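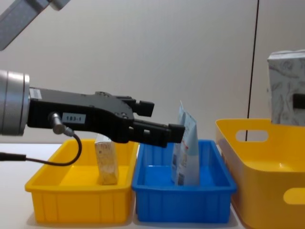 Volume 2, Issue 28

Zotorham Cabinet Records: README

This dataset lists the members of the regional cabinet of Zotorham and the changes in their posts. It has 902 rows in one CSV file. Each row is one appointment, one re-appointment or one departure.

Fields
person_id: a number that stays the same when the person changes post
post: the title as printed in the decree, translated to English
start_month, end_month: empty if the decree does not give it
source: page of the Lusville gazette

Known problems
Acting ministers are missing before the third cabinet. In 137 rows the end month was taken from the next appointment to the same post, and these rows have the flag "inferred". Deputy posts were renamed in October and we kept both titles.

Parveen Arain typed the older decrees and Adeel Talpur checked them. Please send corrections to Pascal Petersen, with the gazette page.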